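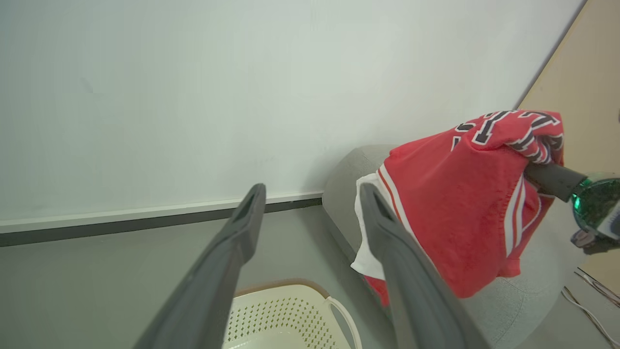

How far ahead should a department start planning the purchase of a two-armed robot for laundry and garment handling?

Plan on starting in the budget year before the one in which the robot is to be used. The purchase price is settled early, but floor space, spare parts, training and service terms take longer to agree and are often left out of the first request.

The steps below apply to all sites of the Vultemley residential services group. They replace the guidance sheet issued last May.

Step 1. Write down the task

State the task in one paragraph before contacting any supplier. "Folding laundry" is too broad. Name the items to be handled, where they are picked up and where they must end up. A jersey taken from an upholstered chair is a different job from a towel taken from a flat table, and suppliers will quote differently for each. Note whether the work needs both arms at once. Most clothing does, and a single-arm quotation should not be compared with a two-arm one.

Step 2. Measure the room

Record the clear floor area, the door width and the position of outlets. Mark the furniture that will stay. Cables should have a planned route along the wall; if they must cross the floor, include cable covers in the request. Attach a sketch with measurements.

Step 3. Request quotations

Obtain written quotations from at least two suppliers. Drelura and Cillach are both registered with the purchasing office and may be contacted directly. Ask each for separate prices on the following:

Robot arms and base
Grippers, including one spare pair of fingers
Wrist cameras and mounts
Delivery and installation
Operator training
Annual service

A single combined price is not accepted – it cannot be checked against later invoices.

Step 4. Budget for wear

Gripper fingers are consumable parts and belong in the operating budget. Enter a replacement set for every 50 days of scheduled use, unless the supplier gives a shorter interval in writing. Sites running the Filip scheduling software can take the number of days from the yearly report.

Step 5. Arrange a trial

No order is placed without a trial on site, using the site's own garments and furniture. The trial consists of 162 handling attempts, logged on Form 62. Include items with linings, trim and printed numerals, as well as plain ones. Log each attempt as completed, completed with help or not completed. Staff should not tidy the garments between attempts unless they will also do so in daily use.

Step 6. Submit the request

Send the task paragraph, room sketch, quotations and trial log together. Incomplete requests are returned without review. Technical questions go to Gorazd Živković; questions on cost codes and payment schedules go to Crescencio Gallegos. If payment is split, no more than 50 percent may be due before installation is accepted – this applies to leased equipment as well.

Guidance effective 2023-01-09.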